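Zotovgate Forums > Cells and Simulation > Setup and Maintenance

Thread: Gripper stops short of the cup in sim after camera remount

jivberg_tech
Posts: 241
We have one arm on a Talpur controller with a two-finger gripper and a camera on the wrist. In February I swapped the finger plates and moved the camera bracket. The real cell was re-taught and runs fine. The simulated copy we test programs on is now off. It descends over the cup, stops high, and closes on nothing. I updated the finger length in the model. What else changes when you swap plates?

gridlock_58
Tool center point. If you only changed the finger mesh, the TCP is still where the old fingertips were. The mesh is just for looks and collisions.

jivberg_tech
TCP was changed too. New plates are 12 mm longer and I added 12 to Z.

oldfeeder
Added it to which Z? On the Talpur the tool frame is measured from the flange. In the Cirbridge model it is measured from the gripper base. If your gripper sits on an adapter you can't copy the number across.

gridlock_58
I don't think it's that. He said he added to the existing value, so the adapter would already be in there or not, same as before. I would look at the camera. He moved the bracket and hasn't said he moved it in the model.

oldfeeder
Could be both. I've seen people fix the camera offset and leave a bad TCP under it, and the two errors cancel until you rotate the wrist. Check the tool first.

jivberg_tech
Checked the tool first. Jogged the sim tip to a fixed point and rotated the wrist through four poses. It stays put, so TCP is good. Then I opened the camera entry and it still had the old bracket pose.

I put in the new one and set the approach to start with the jaw fully open, then stopped the run above the cup and saved the wrist view.
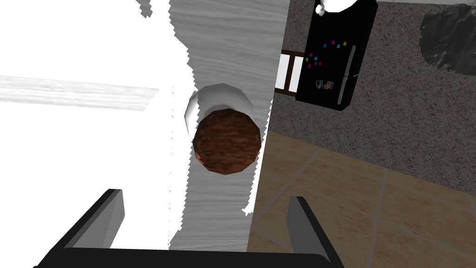
Approach height is set at 95 mm over the top of the cup and the fingers close at 800 counts on the drive scale. I have not touched either value since the plates went on. Should I redo the speed limits while I'm in there?

gridlock_58
Leave the speeds alone. Run it with the new camera pose first and change one thing at a time.

oldfeeder
Agree on that. I would still write the flange-to-base distance in the cell notes. Next plate change somebody will ask the same thing.

jivberg_tech
Ran the batch overnight with only the camera pose changed. It closes on the cup now. Two misses, both with the cup near the edge of the counter. I'll start a new thread for those. Distance is in the notes.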